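Right, the pipe paper is finally out, so I'm going to ramble through it in a few posts. I've been itching to talk about this since February!

The question Pao-chu Fang and I started with at Flarudthorpe: if you teach a pair of arms to fit pipe parts together by showing them, does it matter which demonstrations you show? Or do you just want as many as you can get?

Most of us would have said more is better. So we collected 190 two-armed demonstrations of pipe assembly and trained on the lot. Decent result. Then Baldur Sveinbjörnsson asked what would happen if we kept only the ones where somebody fumbled and put it right.

There were 49 of those. I thought he was joking.

The policy trained on the 49 did better at seating the fittings than the one trained on all 190. I reran it twice with new seeds before I told anyone – same story both times.

Our best guess is that the smooth demos hardly ever visit the awkward states. Fitting slightly skewed, one arm pulling a bit while the other pushes. The fumbles are full of them, so the arms get to see how a person wriggles out.

Where it doesn't help: long reaches before contact. The small set is clearly worse there, jerky and a bit lost. Mixing the two sets fixes most of that, and the mix we call Jurura (Pao-chu named it, ask her) is the one we'd use now.

Please don't read this as "throw your data away". It's one task, one kind of pipe, one lab. Cattaneo's group have promised to try it on cable routing and I can't wait to see if it falls over.

Favourite detail: we labelled the fumbles by hand, and two of us disagreed on 17 of them. What even counts as a mistake if you recover in half a second? There's a whole appendix on this and I'm far too fond of it.

Next up is the same comparison with the grip force recorded as well. If you've done anything like this with two arms, please reply – I'd love to compare notes on how you label recoveries.
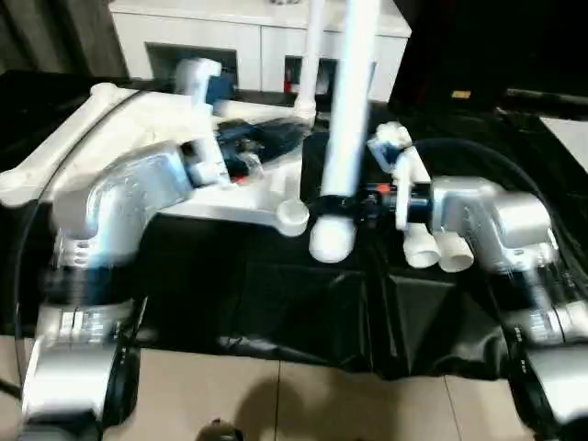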